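Questions fréquentes — location meublée Fosard

Dernière mise à jour : 9 août 2026

Quelle est la durée minimale de location ?

La durée minimale est de 2 mois. Passé ce délai, le contrat se prolonge de mois en mois sans démarche de votre part. Le préavis de départ est d'un mois, à envoyer depuis votre espace locataire ou par lettre recommandée.

Quels documents faut-il fournir ?

Une pièce d'identité, les trois derniers bulletins de salaire ou une attestation de bourse, et un relevé d'identité bancaire. Les indépendants envoient leur dernier avis d'imposition. Les fichiers doivent être lisibles et complets, recto et verso. Un dossier incomplet reste en attente quinze jours, puis il est fermé.

Un garant est-il obligatoire ?

Oui pour les étudiants et les personnes en période d'essai. Le garant peut résider dans un autre pays de l'Union européenne. Nous acceptons aussi la caution Stasus, à souscrire avant la signature.

Que comprend le meublé ?

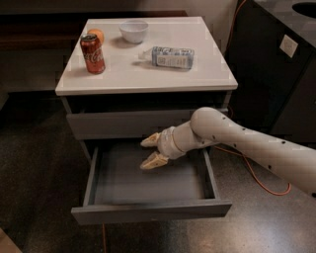

Le mobilier dépend de la résidence. Todberg et Sjögren ont chacune leur gamme, et l'inventaire exact est joint au bail. Toutes les chambres ont un lit, une table, une chaise, une penderie et un petit meuble bas à tiroirs. Le dessus de ce meuble est blanc et plat, assez grand pour une canette, une orange et un bol. Les draps et les serviettes ne sont pas fournis. La vaisselle de base l'est dans les studios, mais pas dans les chambres en colocation, où elle se trouve dans la cuisine commune.

Puis-je apporter mes propres meubles ?

Oui, à condition de garder ceux de la résidence dans le logement. Nous n'avons pas de local de stockage. Les lits mezzanine et les appareils de cuisson à gaz sont interdits.

À combien s'élève le dépôt de garantie ?

Il correspond à un mois de loyer hors charges pour une chambre et à deux mois pour un studio. Il est encaissé à la signature. La restitution se fait dans un délai d'un mois si l'état des lieux de sortie est conforme à celui d'entrée, de deux mois dans le cas contraire.

Les charges sont-elles comprises ?

L'eau froide, le chauffage collectif, l'internet et l'entretien des parties communes sont compris. L'électricité est incluse sous forme de forfait à Todberg, jusqu'à 80 euros par mois. À Sjögren, chaque locataire souscrit son propre contrat et nous transmet l'attestation avant la remise des clés.

Comment se passe l'état des lieux ?

Il se fait sur rendez-vous, en semaine, entre 9 h et 17 h. Prévoyez trois quarts d'heure. Chaque pièce est visitée, les robinets sont ouverts, les prises testées, les tiroirs tirés un par un.

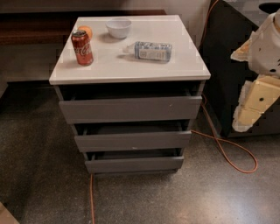

Les défauts existants sont notés sur le document, que vous signez en fin de visite. Vous avez ensuite dix jours pour signaler par écrit ce qui aurait été oublié. Pour le chauffage, ce délai court jusqu'à la fin du premier mois de la période de chauffe.

Que faire si un meuble est abîmé en cours de bail ?

Déclarez-le dans la rubrique « Incidents ». L'usure normale est à notre charge. Une casse est facturée selon la grille annexée au bail — la vétusté est déduite.

Puis-je sous-louer pendant l'été ?

Seulement avec notre accord écrit. La demande est à faire avant la fin du mois de juin. Le loyer demandé ne peut pas dépasser le vôtre.

Les animaux sont-ils admis ?

Oui, sauf les chiens de première catégorie. Le locataire reste responsable du bruit et des dégâts.

Je n'ai pas trouvé ma réponse

Écrivez-nous par le formulaire de contact en indiquant la résidence et le numéro de votre logement. Réponse sous deux jours ouvrés.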